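4.2 Approach planning near the memory slots

The planner runs on the Suralura stack and replans 7 times per second. We recorded 850 approaches for the tests in this section.
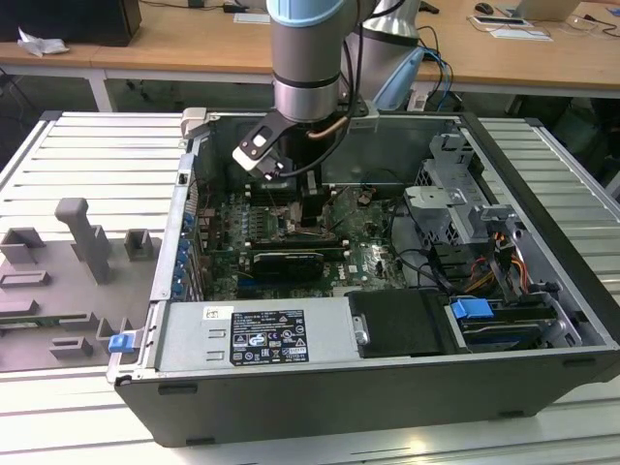
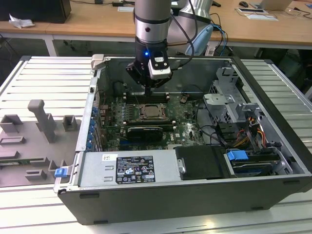
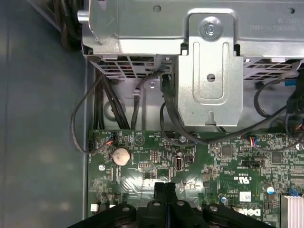

Figure 4. Gripper and open desktop computer, from outside the case (first two) and from the wrist camera (third).

Collision checking takes most of the planning time. The Grube checker treats the case as a fixed mesh of 3,406 faces and handles cables separately — they are stored as swept volumes with a wide margin. The black cables between the drive cage and the motherboard in Figure 4 fall in this second group. Paths that enter a cable volume are penalized but still allowed.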